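Subject: Re: [homestorage] Anyone here running iron-based cells yet?
List: Batmont Home Storage and Off-Grid

Evening all, sorry for the slow answer, I've been meaning to get to this one since the start of April.

> I keep reading that lithium iron phosphate is the sensible choice
> for a house battery and that the nickel ones are only worth it in
> a car. Is that still right? We're out past Gramcombe, on the grid
> but only just, with plenty of panels on the shed roof. It gets
> down well below freezing in winter and the shed isn't heated. I
> don't want to buy the wrong chemistry and be stuck with it for
> fifteen years. Also my installer wants to put in something with a
> flow battery from Starstead and I have no idea what that is.

Okay, a few things in there, so I'll take them as they come.

First, yes, for a house I'd still go iron phosphate. It's heavier for the same storage, but your shed floor doesn't care about that the way a car does. The voltage sits nice and flat for most of the discharge (which makes the state of charge annoying to read, more on that below) and it copes with being cycled every day. My own bank is up to 1,326 cycles by the counter in the battery management unit and I haven't changed how we use it at all. We run the house off it overnight, and then anything big goes on once the panels wake up, so the washing is a ten in the morning job at our place, and has been for years.
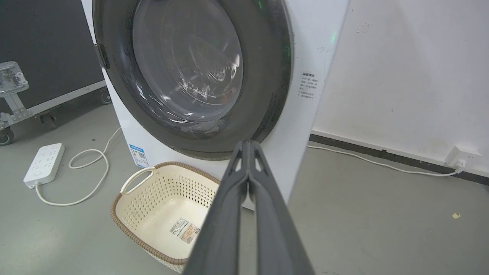

The flat voltage catches everybody in their first winter. You look at the meter, it says the same thing it said four hours ago, and you think you've got loads left. Then it drops off the end like a stone and the inverter starts yelling. Get a proper shunt that counts the current going in and out, and let the bank charge right to the top every week or two so the counter can reset itself. Mine drifts quite badly if I don't – I had it showing 40 percent last July when the thing was very nearly flat. The neighbours heard what I thought of that.

Now the cold, and I'd take this bit seriously. You can draw from these cells below freezing without much fuss, you'll just get less out. Charging them below freezing is the problem. The lithium doesn't tuck itself into the graphite quickly enough, so it plates out as metal on the surface, and that capacity is gone for good. A decent management unit will refuse to charge when the cells are too cold, but then you're sitting there on a bright frosty morning with the panels doing beautifully and nowhere to put it! An insulated box with a small heating pad on a thermostat is what I did. The pad draws less than I feared and the box was mostly offcuts from the ceiling job. Leave room for some air and check the temperature at the cells, not at the wall of the box.

As for the flow battery. The energy lives in two tanks of liquid, and pumps push the liquid past a membrane where the actual chemistry goes on. If you want more storage you get bigger tanks, if you want more power you get a bigger stack, and you can choose one without the other, which I think is really clever. The catch is pumps, plumbing, leaks, and losing more of your energy on the way through than you would with lithium. I went to the open evening Starstead put on in the hall at Batmont and came home liking the idea a lot and not wanting one. It had 800 litres of electrolyte in it. That's a fair lump of liquid to have in a shed, and you'd have to ask them what happens to it in your kind of cold, I didn't think to.

The other one people bring up is the Szűcs cell, the zinc one that was passed around on here over summer. I've read the write-up twice now. The numbers are good, but they come from a coin cell, and it only went for 200 cycles before they stopped the test. Zinc likes to grow little spikes every time you recharge it and eventually one pokes through the separator. Plenty of clever people have been stuck on that for decades. I'd love to be wrong, and I'll happily eat my hat if somebody has a big one running in five years, but I wouldn't leave a gap in the shed for it.

So here's what I'd do in your shoes, in this order.

1. Work out your real overnight use before you talk sizes with anyone. A plug-in meter on the big appliances for a fortnight will do. Fridge, pump, washing machine, whatever you run after dark. Measure a whole wash on the setting you normally use, as the warm ones pull much more than the cold ones.

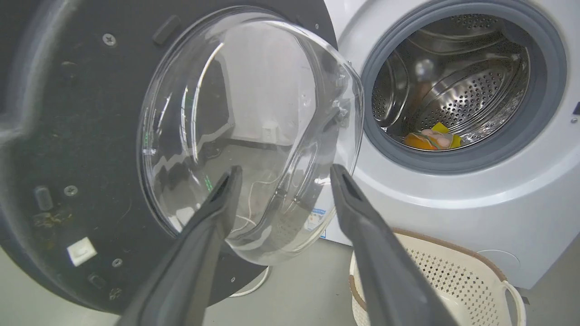 2. Ask the installer, in writing, what temperature their unit stops charging at and whether it reads that from one cell or several.

3. Price the insulated box and heating pad along with the battery. If the quote leaves them out, put them back in yourself before you compare it with anything.

4. Check the inverter will talk to the management unit over its data cable. Mine wouldn't until a firmware update, and I lost most of a month to it.

5. Ask whether you can add a second bank later on, and how old the first one can be before they say no.

If you do go and see the Starstead one, could you ask about the pumps for me? I'd like to know how loud they are at night.

Cheers from Batmont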